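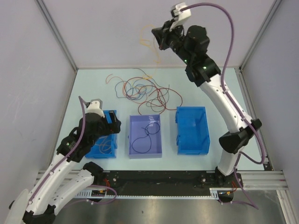 Right, hello everyone. I'm Leilani, I look after the planning side at Wuduta, and I've got far too many notes for the slot so I'll be skipping bits. Shout if I mumble.

(Wait for people to sit down. Water.)

Start with the wires, as that's the fun part. A pile of loose wire is a horrible thing to plan for. With a box or a mug you get a pose, you get a grasp, off you go. A wire hasn't got a pose, it's got a shape, and the shape changes the moment you tug the one next to it! Red, orange, blue and a dark maroon, all looped over each other – and the maroon ones sit in shadow half the time, so the colour mask loses them.

Our first go was the obvious one. Segment by colour, trace each strand end to end, pick the free end, lift. It worked beautifully with 3 strands and fell to bits with a proper heap. Marisol spent most of December on the crossing detector (say thanks to Marisol here, she's in the second row) and what came out of it is much simpler. We stopped tracing whole strands. We look for any stretch of wire with nothing on top of it, grab that, lift slowly, and look again.

So the loop is: look, pick a stretch, lift, look, then decide on a bin. The second look is where all the time goes. We cap it at 300 milliseconds, and if the tracker hasn't made its mind up by then the arm just holds still and asks again.

Now two arms. Point at the left gripper over the left bin, then at the right one back by the wall with the orange wire dangling off it. Both arms share one planner. We did try one planner each with a lock on the middle of the table, and they were so polite to each other that hardly anything moved. The joint planner is slower per plan, around 80 milliseconds on Sunita's machine, but you get far less waiting.

One more thing on the right arm – its carriage rides on the rail, so that's an extra joint. Please, please put the rail in the same chain as the arm. We had it as a separate move-first step for ages and it made the collision checks lie to us, as they were using where the carriage had been.

The held wire counts as part of the arm too. We model it as a fat hanging capsule, longer than it needs to be. Crude, I know. Nuanchan has a nicer version with a proper chain of links and she'll show it after the break.

(If there's time: the replay tool. Open the log, drag the slider, show the plan drawn over the camera view. Don't do it live on the venue wifi.)

Questions, then hand over to Nuanchan.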